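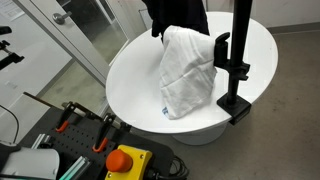 Fig. 1. White cloth held up over the table, arm sleeve in black fabric.

Courses > Plonach > Household Automation > Handout 11

Search handouts Go

Can a machine do the laundry yet? Partly. Washing and drying were solved long ago. Handling the cloth in between was not. A shirt or a towel has no fixed shape, so the arm cannot rely on a stored model of it the way it can with a bolt or a cup.

For the March assignment, read the Jolent report before the Kennedy one. Jolent gives 22 trials on flat towels. Kennedy starts from a heap - a harder task.

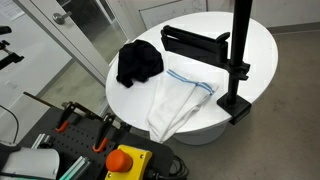
One student objected last term that people are slow at folding too, and that speed should not decide the matter. Fair enough. Grade on whether the cloth ends up usable, and report the time separately.

Holding is a second problem. With one hand busy, the other side of the cloth needs a fixed point. A clamp can do that job, but then something has to load the clamp.

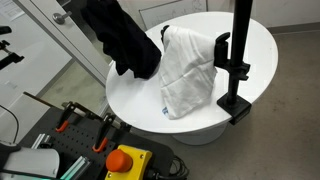
Fig. 2. Cloth with a clamp at its upper right edge.

Terms to know: grasp point, regrasp, fixture, slip. 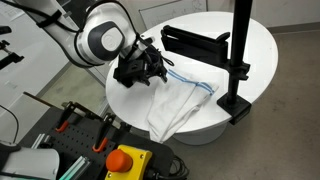

Picking up comes before folding, and most failures in the Pemik exercise are counted there. Fingers close on two layers, or on none. Look at how the striped towel lies, creased lengthwise with one corner over the rim of the table. Mark on your sketch where you would grasp it first, and say why. Allow 40 minutes.

Comments (2)

Is the Kennedy report needed for the short version of the assignment?

My sketch has three grasp points, hope that is OK - I could not do it with fewer.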